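Workshop notebook, 25 May 2024

Warping of the boards on the Hindeck ledgers, continued.

I opened the Tronent press this morning and took out the trial boards which I had left inside under blotters. The result is better than the last one but it is still not good. The board lined with one sheet of thin paper on the inside is pulling to the outside, so the corners stand up from the bench. The board lined with two sheets is nearly flat. When I press on the middle with a finger it gives a little and comes back. I would accept it for a small book, but for a ledger of this size I don't like it.

To remind myself and anyone who reads this later: the covering cloth is pasted on the outer side and it shrinks when it dries, so it bends the board outwards. The lining on the inner side must pull with the same force. It sounds very simple when one writes it like this. In practice the cloth from Sadier has a starch filling, and this filling takes water from the paste before the cloth can stretch. So the cloth goes down on the board half stretched, and then it continues to move when I am already turning in the edges. I had the idea that the paste was too thick. Now I think that the paste is good and I was too slow.

The paste. I made a new batch yesterday because the old one had a sour smell at the surface. Wheat starch, soaked overnight and cooked in the double pot until it became transparent, then left to cool with the lid on. I passed it through the horsehair sieve 2 times. The first time it comes out in worms, the second time it is like thick yoghurt. For the linings I diluted it more, until it ran from the brush in a line and not in drops. Please, whoever uses this pot, do not put the diluted paste back in it. Last month there was a pot with water standing on top and I could not use it for anything.

Weights, because I promised to keep them. Ledger 3212, text block only, without the old boards: 1589 g. It has lost a little since the first weighing, and I suppose this is humidity, as it came to us from a cellar. I will weigh it again before I glue the spine. The other ledger I have not weighed, its sewing is so weak that I don't want to lift it more than necessary.

The spine of 3212 is now clean. The old glue was animal glue, very brown, and somebody had put a second layer of something white over it, probably in a repair many years ago. The white layer doesn't dissolve with water. I put a poultice of thick methyl cellulose on the spine for half an hour, covered with a strip of polyester film, and after this the brown glue underneath was soft and the white came away together with it, in long pieces. A good surprise. I did this in short sections, from the tail to the head. At the head there is a place where the folds of the paper are broken and there I stopped and let it dry. These folds will need guarding with thin Japanese paper before any new sewing.

Sewing supports: linen tape, the same width as the old one. I found the old holes with the lamp behind the fold and all of them are in good condition except in the first and last sections, where the thread has cut through. I want to use the old holes. In the last entry I wrote that I would make new ones beside them, and I have changed my mind, the paper there is weaker than it looked.

Thread. The unbleached linen thread from Geagea is too thick for these sections. I made a small dummy from scrap paper with the same number of leaves and the swelling at the spine was so high that the boards would never close properly. With the thinner thread the swelling is lower and the spine takes a nice round form with only light hammering. I have written the thread number on the dummy in pencil and put it on the shelf over the sink. Please don't throw it away, it looks like rubbish but I need it.

Cloth. There are 806 mm left on the roll of dark green. It is enough for both ledgers if I cut the spine pieces across and nobody needs it for boxes. If I spoil one cover, it is finished, and the next roll from Sadier will surely have another shade. In November we had exactly this problem, with two volumes of the same series which should look like brothers and looked like cousins. So I will do one more trial with the grey cloth before I touch the green one. The grey has the same filling, as far as I can feel with wet fingers.

Plan for the next trial:

Damp the cloth lightly on the back with a sponge and wait until it stops curling.
Paste the board and not the cloth.
Put the cloth down, rub through silicone paper, turn in the head and tail first, then the fore-edge.
Line the inside on the same day with two sheets, grain parallel to the spine.
Change the blotters after ten minutes, again after one hour, then leave in the press overnight.
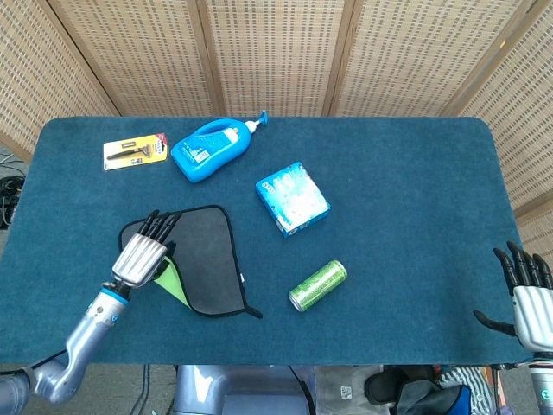 I want to change only the order of work this time – board pasted first, cloth damp – and keep everything else the same. In the last trials I changed the paste and the paper together, and afterwards I could not say which one had helped. It was a waste of good millboard.

Grain direction: I checked the whole stack of millboard again by bending, and one of the boards was marked wrongly. The arrow in pencil pointed across the grain. I have rubbed it out and made a new arrow. It is possible that my worst trial board came from this same sheet, and if so, part of what I wrote about the paste in the last entry is not correct. I have put a question mark beside it there.

The Tronent press itself also needs some attention. The platen comes down a little lower on the left side, and I can see it on the blotters, which are drier on this side and have a clear mark. I turned the trial boards round in the middle of the pressing time, and this helped. The screw is clean and has grease, so I believe that the wear is in the guide. I don't want to take it apart while the Hindeck work is on the bench. For now: always put the pile in the centre, and turn it.

Endpapers. I have folded a set from the cream laid paper and they are resting under a weight. The colour beside the old leaves is a little too yellow in daylight and quite good under the lamp. I would like a second opinion on this from somebody with better eyes for colour than mine. The other possibility is the paper with the grey tone, but it is machine made and has a hard surface, and it will not take the paste in the same manner as the old one would.

Small things to order or find: blotting paper in the large size, a new sponge, bone folder (mine has a chip at the point and it scratches the cloth), more silicone paper.

The trial with grey cloth goes in the press this evening. If the board is flat when it comes out, I leave it on the open shelf by the door for some days, where the air changes most, and measure at the corners again. The first boards were also flat when they came out of the press, and they moved only afterwards.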